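Pralthorpe Playhouse: FAQ

Auditions and tickets, spring show

When are auditions?
March. Evenings, 7 pm start, upstairs at the Wunent Rooms. Come early if you can, the sign-in queue gets long.

Do I need a speech ready?
No. You'll read from the script. Sides are handed out at the door.

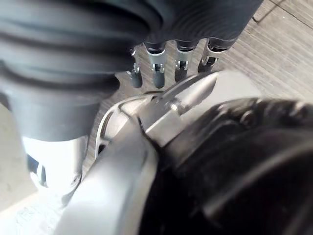 Singers are different. Bring one song, sheet music in the right key please, our pianist can't transpose on sight.

I've never acted before. Still ok?
Yes. Plenty of small parts, and the chorus is always short of low voices.

How many seats are there?
127 downstairs, 80 in the balcony. Balcony is steep. No lift yet, sorry.

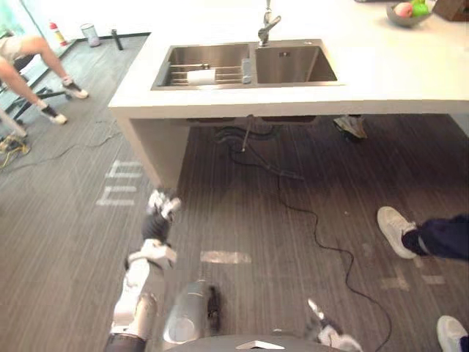
A regular wrote in after the last run to say the back of the balcony couldn't hear a word of act one. Fair point. Extra speakers are going up there before opening night.

Can I swap my tickets?
Up to the day before, for any other night with seats left. No refunds unless we cancel. Ring or email, dont just turn up.

Is there an interval?
One, 20 minutes. Bar orders can be put in beforehand.

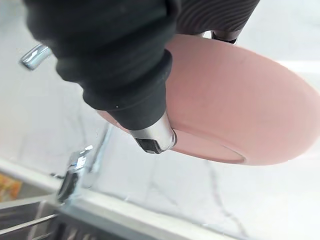

Nasr

When is the cast list out?
Usually the week after auditions. Everyone gets an email either way, so check your junk folder before chasing. Understudys are told at the same time.

Who are Sarora?
The touring company sharing our autumn slot. Their tickets are sold seperately, we can't change them for you.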